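Wiring in the new cooktop

The Fovine two-zone hob went in on Wednesday. It replaces a coil range that took nine minutes to boil a kettle's worth of water and held a simmer by switching fully on and fully off.

The install sheet asks for a 30 amp circuit, which the old range already had. The cutout was short on one side, so I trimmed the counter with a jigsaw and sealed the raw edge. Clearance below the glass is 30 mm. The Flumham drawer unit just fits under it, with the top drawer given up to airflow. 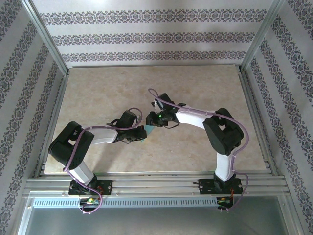 Two arms on the rail, marble-pattern tabletop.

First tests were with plain water and a cast iron pan. Power levels one through four pulse the coil, and you can hear it. From five up the output is continuous. The lowest temperature setting is 125 degrees, too hot for holding chocolate, so I use level two by hand and stir.

Two of my older pans don't work on it at all. A fridge magnet slides right off the base of both. I ordered a Clikow steel saucepan for 100 dollars, and it heats evenly out to the rim. Thin pans buzz at level nine. A heavier base cures most of that.

Still to do: measure the standby draw, and find out whether the fan runs on a timer or a sensor. It stays on for a while after a long boil and hardly at all after eggs.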